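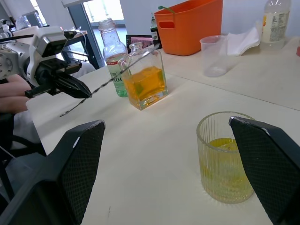 About Jurkamura

We make rubber door seals for cars whose manufacturers would prefer not to discuss them anymore.

If your hatchback whistles at highway speed, or your passenger has started bringing a towel, you are probably our customer. Welcome. Most people find us after they have tried the dealer, the junkyard, and a tube of black silicone, in that order. We can help with the first two problems. The silicone you will have to scrape off yourself, and there is a page about that under Fitting Help.

How it started

Iresha Saha bought a three-door coupe with a leaking tailgate and spent a winter looking for the seal. The part had a number, a price, and a diagram in the catalog. It did not have any stock behind it and hadn't for years. She was working at an extrusion shop in Paltasberg at the time, making gaskets for walk-in freezers, and asked her boss whether she could run a short batch after hours. He said yes if she paid for the die. The minimum run came out to far more seal than one tailgate needs, so she listed the rest on an owners' forum and went to bed. It was gone by lunch.

The coupe, for the record, is still not finished. The tailgate is bone dry. The engine is in the back room under a moving blanket, and we have stopped asking.

What we make

Our catalog currently has 87 profiles, covering door seals, trunk seals, window channels, sunroof gaskets, and the little felt-lined strip that wipes the side glass and that every manufacturer gives a different name. Most of it fits compact cars and small vans, the sort that were sold by the truckload and that people assumed would never be worth saving.

The Inau line is our own dense EPDM sponge bonded to a steel-core grip strip. It costs more than the universal trim you can buy by the yard. It also goes around a corner without folding in on itself, and doors close on it without a running start. New seals are stiff for the first few weeks. We say this on the product page, on the packing slip, and on a card inside the box, and we will happily say it again on the phone.

What we don't make

Windshield gaskets for trucks, anything for boats, and floor mats. We get a lot of email about floor mats.

Who works here

There are 16 of us, if you count the people who only come in on shipping days, and they would like to be counted.

Iresha Saha still runs the company and draws most of the new profiles. She prefers an original seal to measure from, however ugly. Mail her something flat, cracked, and covered in moss and she'll be pleased for the rest of the afternoon.

Muammer Dönmez is in charge of the extrusion line. He came over from the freezer gasket business with Iresha and has strong views on cure temperature, which he keeps on a laminated sheet.

Elif Naz Coşkun handles fitment. Before a profile goes on sale she installs it on a real car, shuts the doors, and stands there with a hose. If you have written to us with a question that began "I may have cut it too short," she is the one who wrote back.

Berkay Altıntaş and Kaan Kırmızıgül look after orders, returns, and the phone. Kaan takes mornings. Berkay takes afternoons and can usually tell what you drive from the noise you do to describe the leak.

Dies and short runs

When a car isn't in the catalog, we keep a list. Once 8 owners have put down a deposit for the same seal, we cut the die. Some lists fill up in a day. One, for a pickup sold mainly in beige, has been open since we launched the website and has two names on it, both of them brothers. Deposits are refundable whenever you lose patience.

We also take trade work. Baranauskienė Restorations has its van seals made here, and several smaller body shops order by the coil. The minimum for a private profile is 1,000 feet, which sounds like a lot until you have done a bus.

Visiting

The counter is at the side of the building, past the loading dock. It opens at 8 and closes when the line shuts down, normally by four. Bring the old seal if you still have it, or the car if you don't. Parking is free and partly under a roof, for reasons our visitors tend to appreciate.

We close for two weeks in February to service the extruder. Orders placed then go out when we're back, and the phone goes to a recording of Muammer, who was asked to sound friendly and did his best.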